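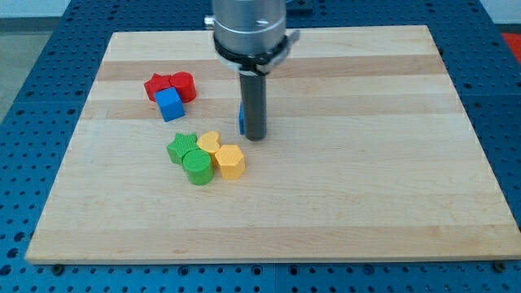

Home | Visits | Workshops | Archive | About

Print this page | E-mail this page

An afternoon at the Govier open day

April 2, 2018

I had wanted to see the Govier workshops ever since Jade Penrose came back from the February tour with her coat pockets full of wood shavings, so when the spring open day came up I signed us both in and off we went!

We started in the board room (boards as in cutting boards, I had pictured a long table and leather chairs). Maple strips come in at one end, pale cream ones and tan ones mixed together, and Nermina Softić lays them out by eye until she likes the stripes. She let me shuffle a few. I put a dark strip about a third of the way down and she left it there, which made my day. After gluing, the boards go through the sander, and the smell in that corner is wonderful, sweet and a bit like toast.

Next came the blocks, and I could have stayed there until closing. Stars, cylinders, cubes, in red, green and blue, and so nice to handle! The stars have softened points and the sides are covered in fine ridges you keep running your thumb over. Jade sorted hers by color, I went by shape, and a small boy beside us mixed both lots together and was very pleased with himself.

The blue tables with all the round holes are a treat too. You can bolt things down wherever you like, and I now want one for the garage. Jade measured her car in her head and said no.

Upstairs there is a little shop and a coffee counter run by Luvico. The plum cake was gone by the time we got there. Go early! Entry is $2, parking is behind the Turunen building, and bus 80 stops right at the gate.

Contact | Copyright Zetport Visits Pages | Back to top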